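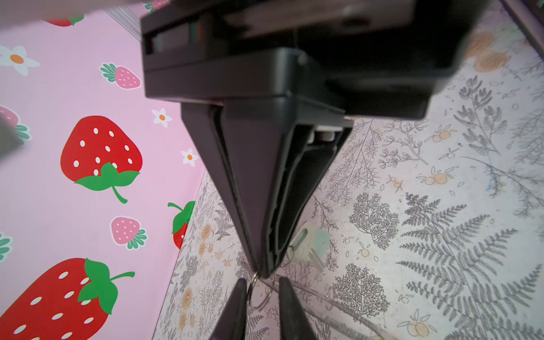

A metal key ring and a pale key, with strawberry and daisy fabric behind, at the Storkell Building.

Unclaimed keys and small household items to be returned by appointment

2020-05-09

Nirnovstead Borough Council has confirmed that keys, key rings and other small items held in its lost property store will be returned to residents by appointment at the Storkell Building. The new arrangement replaces the open counter on the ground floor, which closed in March.

The council's lost property register stands at 1,138 entries. Of these, 700 are keys or sets of keys, handed in at the library, the leisure centre, the covered market and council offices across the borough. The remainder is made up largely of gloves, purses, spectacles, umbrellas, toys and lengths of cloth left behind after sewing and craft sessions in the community rooms.

Staff have been working through the register and checking each entry against the item in store. Entries made before the present system was introduced often read only "key" or "keys on ring", and a large number of these have now been rewritten to record the shape of the head, the colour, the type of blade and anything attached. The council considers that the fuller entries will allow most enquiries to be settled by telephone or in writing before a resident is asked to travel.

Chepkoech Kariuki, Head of Customer Services, said: "A set of keys has very little value to anyone except the person who lost it, and to that person it can matter a great deal. We have been contacted by residents who have paid for locks to be changed when their keys were in our building the whole time. The old register did not help us to help them. I am glad that the entries now say something useful."

How to make an enquiry

Residents who believe that an item of theirs may be held in the store should contact Customer Services and give a description of it. For keys, the following details should be included wherever they are known:

- the number of keys on the ring
- the colour and shape of the head of each key
- whether the key is metal or plastic, or has a plastic cover
- any fob, tag, ribbon or second ring attached
- where the item was last seen, and the month

Photographs of keys should not be sent by email. The shape of a key can be copied from a clear picture, and the council does not wish to hold such images in its mailboxes. A written description is sufficient. Any photographs received will be deleted and the sender will be asked to write again.

If the description appears to match an entry in the register, the resident will be offered an appointment. Appointments are available at 2 collection points within the Storkell Building: the side entrance on the car park, and the Kinyua Room, which has level access and seating. Those who require step-free access should ask for the Kinyua Room when the appointment is made.

One person may attend for each appointment. Proof of name and address should be brought, and the resident will be asked to repeat the description before the item is handed over. A person collecting for a neighbour or a relative must bring a signed note from the owner. The council reserves the right to refuse to release keys where the description does not match.

There is no charge for the return of keys. The existing handling charge for other items has been suspended and will be reviewed by Cabinet in the autumn.

Storage of items

The store occupies the former print room on the first floor. Shelving has been moved to the longer wall, and keys are now kept apart from clothing and textiles. Small items are placed in numbered envelopes, which are filed by the place where they were found and then by month. Previously they were kept together in trays, and sets had on occasion become linked or tangled with one another.

The register itself is maintained on the Fleteck system already used by the council for parking and library enquiries. No addresses are recorded against keys, and any tag bearing an address is removed on receipt and stored separately. Residents are strongly advised not to attach a home address to a key ring. A telephone number, or a library card number, will allow the council to trace the owner without giving an address to whoever may find the keys first.

Wycliffe Massawe, Facilities Manager, is responsible for the store. He said: "The commonest difficulty is with single keys. If there is one plain metal key on one plain ring, we have many like it. I would ask people to tell us about anything out of the ordinary, even if it seems too small to mention. A coloured head or a spare ring is often enough for us to find the right envelope."

Mr Massawe added that keys belonging to council tenants are not cut from found property in any circumstances, and that tenants who have lost a key should contact the Housing Repairs line in the usual way.

Textiles and craft materials

Residents who attended sewing and craft sessions in the community rooms before they closed are reminded that fabric, patterns and part-finished work may also be in the store. Printed cottons with fruit and flower designs make up a good part of what has been kept. Those enquiring should state the main colour and the print, the approximate size of the piece, and whether it was folded in a bag or left loose.

Cloth which has not been claimed within the retention period will be offered to schools in the borough for use in art and textiles lessons. Items that are plainly part of a finished garment or a quilt will be kept for longer, and the group leader will be contacted before any decision is made.

Retention periods

Under the policy agreed by the council, keys are held for 8 months from the date on which they were handed in. The period for all keys now in the store has been paused and will begin to run again when the open counter returns to service. No keys will be disposed of while the counter is closed.

At the end of the retention period, metal keys and rings are sent for recycling. They are first cut so that they cannot be used. Plastic keys, fobs and covers are separated and disposed of as general waste, as the recycling contractor is unable to accept them. Electronic fobs and vehicle keys are returned to the manufacturer's local agent where one can be identified.

Purses, wallets and bank cards are dealt with under a separate procedure. Bank cards are not kept in the store and should always be reported as lost to the issuing bank. Passports and driving licences are returned to the issuing authority.

Handing in found items

Members of the public who find keys or other small items in council buildings, parks or car parks may place them in the secure box beside the side entrance of the Storkell Building. Envelopes and slips are provided at the box. Finders are asked to write where the item was found and, if possible, the date. It is not necessary to leave a name.

Items found on buses should be handed to the bus operator, which keeps its own store. Items found in private shops or in the station should be given to staff on the premises. The council is unable to search the records of other organisations on behalf of residents, but Customer Services can supply their contact details on request.

Larger objects, including bicycles, pushchairs and furniture, must not be left at the box. These should be reported to the Street Services team, who will arrange for them to be inspected and removed.

Further information

The revised lost property policy has been published in the Documents section of the council's website, together with the form for those collecting on behalf of another person. Printed copies can be posted to residents who do not have access to the internet. Large print is available, and translations can be requested through Customer Services.

The arrangements will remain in force until further notice. Any change to appointment times will be displayed at the side entrance of the Storkell Building and on the council's news pages.

Nirnovstead Borough Council uses cookies to make this website work and to understand how it is used. Accept all cookies. Reject additional cookies. Change your cookie settings.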